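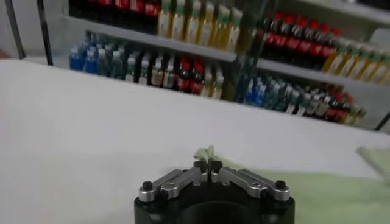

Most guides to teaching a robot by demonstration start with the promise that you just show it the job and it learns. I have been doing this for long enough to distrust the word "just." What the robot gets from you is a pile of camera pictures and joint positions, and everything you were thinking while you drove the arm is missing from it. Cloth makes this worse. With a light green cloth on a white table, a small crumple of fabric at the fingertips is pale against pale, and from the wrist camera it can go soft and blurry right where you need to see it. The bottles on the shelves behind, with their red and blue and green caps, are much easier to pick out and have nothing to do with the job. Keep that in mind through everything below.

What follows is how I record cloth demonstrations by remote control, with a section on guiding the arm by hand at the end. It assumes you have a two-finger gripper, a wrist camera, and some kind of leader arm or hand controller that already works. If your controller drops out or lags, fix that first and come back.

Before you record anything

Write the task down in one sentence. Mine for this job was "Pick up the near corner of the cloth, bring it to the far corner, let go." Hatem Ghoneim, who did half of our driving, had in his head a different task, where you smooth the cloth flat afterward. Neither of us noticed until we had recorded a full morning. His runs ended with a swipe and mine ended with the fingers open. A policy trained on both did a sort of half swipe, sometimes in the air.

So the sentence needs a start and a finish that two people would agree on. For the start, we use: arm at the home pose, fingers open, cloth flat somewhere on the table. For the finish: fingers open, arm clear of the cloth, arm still. Say what happens if the cloth gets away from you too. I'll come to that.

Then set your camera exposure and lock it. Auto exposure is a fine feature for vacation photos. On a white tabletop it will wander as the arm moves, and the same cloth will come out three shades of green over the course of one run. If your software has a checkbox for auto white balance, turn that off as well, and check that it stays off after a restart. The Gimometti viewer we use forgets it about half the time.

Step 1. Find out what you can see through the wrist camera

Cover the room with your back. I mean it: turn your chair around so the robot is behind you and do five picks using only the video. If you can't do the task from the pictures, it's a lot to ask of a model that gets nothing else.

This is the step people skip, because it's humbling. When you stand next to the table your eyes do all the work, and you can tell how far the fingers are above the surface from the shadow, from leaning your head, from the sound of the tips touching. The model gets none of it. I failed my own test the first time. I could find the cloth but I couldn't tell whether I had one layer pinched or two.

If you fail, you have a few options. Move the wrist camera so it sees more of the tips. Add a second, fixed camera from the side. Change the cloth, if the job lets you. I would try them in that order, though a vendor will tell you to begin with the second camera, and will happen to have one.

Step 2. Drive slowly, but don't stop

New drivers stop a lot. They come down to the cloth, wait, adjust, wait, close the fingers, wait, and lift. Every one of those waits is recorded, and the model learns that the right thing to do when hovering over a cloth is nothing. We had a policy that would come down beautifully and then hang there until somebody hit the button.

Go slowly enough that you don't need to stop. If you must stop to think, throw the run away. I know this hurts when the run is otherwise good.

Some recording software will trim pauses for you. It works for the long ones. It also cuts the short, useful pause after the fingers close and before the arm lifts, so check a few trimmed runs by eye before you trust it with the lot.

Step 3. Grab the cloth the same way each time

There are at least two decent ways to pick up a flat cloth with two fingers. You can push the tips down on it and close them so it bunches up between them, or you can slide one tip under the edge and pinch. Pick one. I use the bunching method because it forgives being a little off to the side, and because sliding under the edge on a smooth table needs a sense of touch that I don't have through a controller.

For the bunch:

Open the fingers to about 42 mm. Wider and you scoop up more cloth than you want.

Come straight down until the tips touch, then a hair more.

Close all the way.

Lift a small amount, straight up, before moving sideways.

That last one matters more than it looks. The small lift puts a clear picture in the data of cloth hanging from the tips, or of no cloth hanging from the tips, and those two pictures are what the model will need to tell apart later.

Watch the downward force. Our arm will happily press on a table until the safety stop trips, and a controller with no feedback gives you no warning. We set the lower limit of travel in software, with a sheet of paper for clearance, and I recheck it whenever the table has been moved.

Step 4. Move things around on purpose

If the cloth is in the same place every time, the robot will learn the place. It will look very good in a video. Then someone will nudge the cloth over and the arm will go and pinch the bare table.

We record 16 runs with the cloth in one general area, then change the area, the angle, and how flat it is. Leave a few wrinkles. Let it hang toward one side of the table. And change what's behind the table now and then. A wrist camera sees a lot of background when the arm is tilted up, and I have seen a model steer by a row of bottle caps. Fidelina Cuervo caught that one by draping a sheet over the shelves during a test. The arm wandered off to the left and closed on air. Up to then everyone had been quite pleased with it, me included.

Don't get carried away, though. I've read advice to randomize everything from the first run. With a small set of data you end up with one run each of a great many situations and a model that's bad at all of them. Start with position and angle. Add the rest once the simple version works.

Step 5. Record some recoveries

You'll miss the cloth sometimes. The instinct is to delete the miss so the data looks clean. If you delete all of them, the model never sees what to do after a miss, and it will carry an empty gripper to the far corner and let go of nothing with great confidence.

Our rule: if you miss once, lift, see that you missed, go back and pick again. Keep the run. If you miss twice, delete it. Jailson Fontes argued for cutting out the miss itself and keeping only the part where you go back, so the model doesn't learn to miss. I think he's probably right, but it takes an extra pass over every recording and we haven't done it on a set large enough for me to swear to it.

Step 6. Look at what you recorded

Play back one run in every ten, at double speed, from the wrist camera only. You are looking for runs where the cloth was never in view, runs where the driver bumped the controller at the end, and runs with a hand in them. There are always a few with a hand in them.

Our set came to 2,163 runs before this check. I'm not going to tell you that's the right number. I've seen smaller sets do better because one careful person drove the whole thing. When a paper or a sales page says a task was learned from some tiny count of demonstrations, look for how many were thrown away, how many the base model had already seen, and how far the object moved between tests. If they don't say, I assume the worst.

Step 7. Test it like you don't want it to work

Have somebody other than the driver place the cloth. Drivers place it where they know the robot does well, and they don't know they're doing it. Decide the number of attempts before you begin and write down every one, including the ones where "the cloth was weird." Phyllis Haworth runs our tests at Sudthorpe and won't let me in the room for them, which I resented in June and no longer do.

Count a success only if it meets the finish you wrote at the top. A cloth that got most of the way is a failure with a nice video.

What about guiding the arm by hand?

You can grab the arm and move it through the task, if it has a free-drive mode. It's quicker to learn and you can feel the table through the tips, which helps with cloth. I like it for working out the motion.

For recording camera data I mostly avoid it. Your hands and sleeves end up in the fixed camera, and sometimes in the wrist camera too, and they won't be there when the robot runs alone. The usual cure is to record the joint path by hand, step away, and have the arm replay it while the cameras record. With a rigid block that works fine. Cloth won't lie the same way twice, so the replay may miss a pick that you made, and you have to watch every replay to find out. Mirsad Hoxha gets good results this way and has more patience than I do. Budget 4 hours for a batch if you try it, and put the cloth back flat before each replay.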